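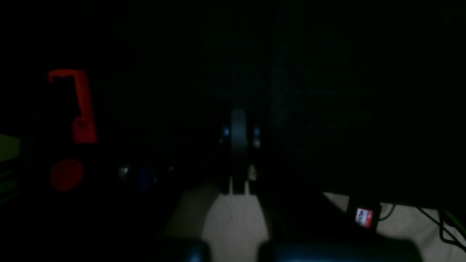 Club night, as seen by one of the wrists.

I joined the Murkville robotics club in July because the flyer promised soldering and snacks. The snacks ended in the second week. What we have instead is a pair of arms that is supposed to fold laundry, and a deadline at the Dernberg student meet that Farzana Mirani keeps writing on things so we can't lose it.

The rules for Dernberg fit on half a page. One garment, 3 minutes, no touching. You lose points for sleeves that stick out, and the judges decide what counts as sleeve. Our best score in practice is 50 out of a possible 100, and Arben Babić has asked me to mention that he was the one driving. I was getting coffee. 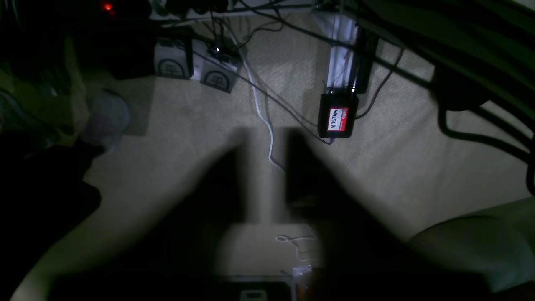
Most of my own evenings go to cables. I came in thinking robotics would be math, and I'm sure it is for somebody, but my job so far is following a cord from one end to the other and finding out it was the wrong cord. Farzana labels everything. I used to find this fussy. Then I unplugged the wrong thing during run 928 and had to go apologize to Arben, who took it well for a man whose arm had just gone limp.

We number every run, including the bad ones, so 928 sounds more impressive than it is.
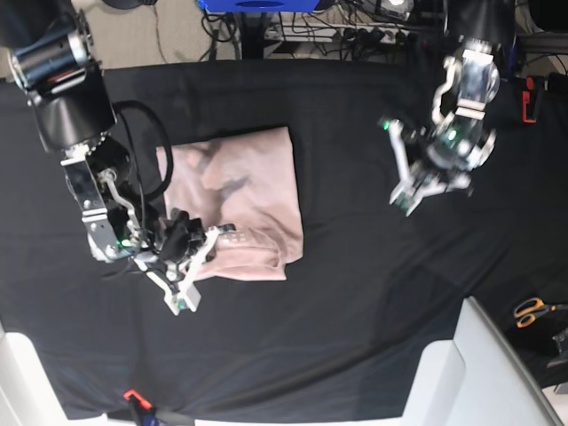 Arben's theory is that we should practice on the same garment until we're sick of it and only then switch. Farzana wants a new one every night, on the grounds that the Dernberg people will hand us something awful. They've been having this argument since Mirel, the meet before I joined, where the team apparently got a bathrobe.

I'm with Farzana, mostly because she has the key to the room. Next session we try long sleeves, and I'm bringing pretzels.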